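How to front up a snack bay before the shop opens

Quick one, doors go up soon. Works for a corner store or a school canteen, any shelf that takes bags.

Start at the top left and go right. Dates first - oldest to the front, new stock behind. Wipe the shelf while it's bare, not after. Then stand the bags up, logo out, a bit of overlap is fine. Don't crush them in. A bag that's been squashed once never sits straight agian. 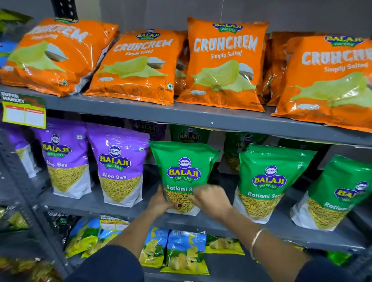
Isley wrote in to say she does the bottom shelf first, becuase by the time she gets down there her knees have had enough. Fair call. Any order, just stick to it.

Price tickets next. Ticket goes under the left edge of the first bag of each flavour. If a flavour's out, leave the ticket and leave the gap. Spreading the next one across hides the hole and then it doesn't get reordered. Learned that at Veketti, 2,000 lines and half the tickets wrong.

Colour blocks help. Same colour together, then customers find their usual without asking.

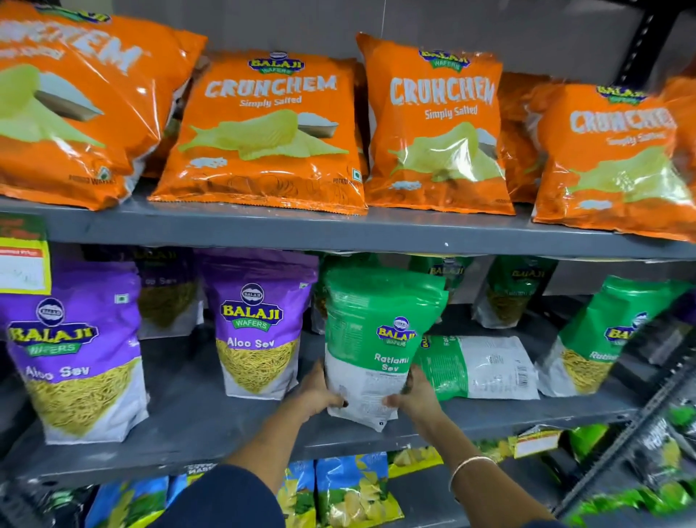 Tapio Kettunen

Overstock. Label the carton with bay number and month, so "Bay 40, November" in fat marker on the short side. Short side faces out in the storeroom. Flat cartons go in the cage straight away, don't pile them in the aisle.

Last job, walk to the door and look back. Anything leaning, fix it. Whole bay takes up to 30 minutes, less once you know where things live.

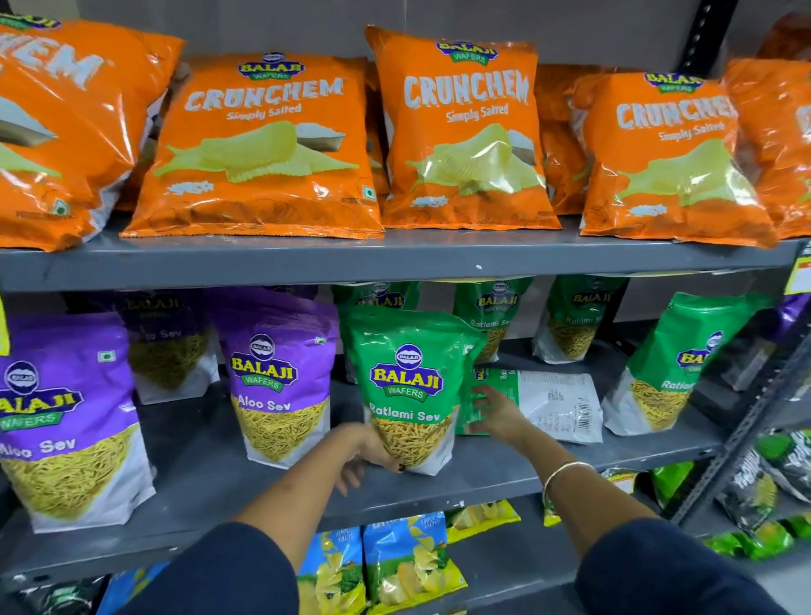 Top shelf, Crunchem Simply Salted

Do it again mid-arvo if it's been busy. Just the front row, skip the dates.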